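Open day talk, afternoon slot – speaker notes

Start on time even if people are still coming in from the coffee area. Two sessions today, same talk both times. Ask who was here last July. If it's more than half the room, skip the company history and go to the simulator.

Opening. Irnar does sorting and packing cells for small parts. Our customers mostly run short batches, so a cell gets set up again every few weeks. That's the cost we keep hearing about on visits. The arm is paid for once. The setup gets paid for over and over.

How we used to do it: stop the line, teach the positions by hand, run slow, fix, run again. At the Jurić plant that took 3 shifts for one changeover. Give the number and move on, they've agreed we can use it.

How we do it now: the whole job gets built in Gaverora first, fingers and table and all. We check reach, approach angle and finger opening there before anyone touches the real cell.

Switch to the wrist view. Leave it up while talking, don't click ahead.
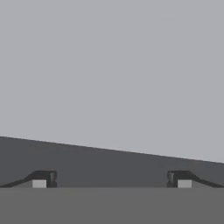 Say that we keep the simulated world bare on purpose. Flat colors load fast and we can run a lot of attempts overnight. Last batch was over 795 grasp attempts on one part. Somebody will ask about lighting and shiny parts. Answer: yes, that's a real gap, and we still do a tuning pass on the floor.

Mention Borolik here – they make the part trays, and they send us the tray models before the trays ship. Thank them, their people are at the back table.

Then walk over to the live cell. Keep everyone behind the yellow line. Run the pick cycle twice, once slow, once at normal speed. If it faults, reset from the pendant and keep talking. Don't restart the controller, it takes too long.

Questions. Likely ones: price (send them to the front desk), training time (two days for an operator), whether it works with older arms (depends on the controller, get the model number).

Last thing: badges go back in the box by the door, and the floor tour leaves from there at 3:00.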